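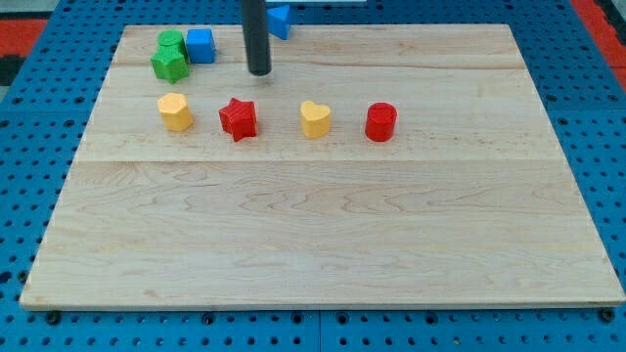 Home Boards Notes Downloads Contact

# Kotero maple boards

Welcome! This is the data card for Kotero, a collection of notes on flat maple boards glued up from planks. It covers 224 boards, and we think maple deserves every line of it. Look at one from across the room and it seems plain cream. Get closer and there are wavy lines, dark streaks and little swirls all over it!

## What's in it

One row per board, in `boards.csv`:

- `board_id` – a short number, also pencilled on the underside
- `planks` – how many planks were joined
- `seam_visible` – clear, faint or hidden
- `tone` – cream, straw or honey, judged in daylight
- `figure` – plain, wavy, streaked or swirled (more than one is fine)
- `notes` – anything we couldn't resist adding

A second file, `seams.csv`, has 1,011 short remarks on single seams. Some are a bit gushing, sorry. Emese Bíró wrote most of the good ones.

## How we looked at the boards

Each board was laid flat and read from the near edge to the far edge. Seams are easy to miss where the grain of two planks happens to match, so we looked again from the other side. A slight change of shade is often the best clue – follow it along and the join usually shows up.

Tone was judged by two people, Narendra Vashisht and Silviu Neagu. They disagreed on 11 boards, and those rows carry both answers with a slash between them.

## Known gaps

Honey and straw overlap more than we'd like. Thickness isn't recorded. Boards with oil on them were left out, as oil deepens the colour such a lot (lovely to see, hopeless for comparing).

## Changes

Version 2 splits `figure` into separate words and fixes the plank counts in the Lakance batch. Corrections are very welcome, so send them to Busisiwe Joubert with the board number in the subject line.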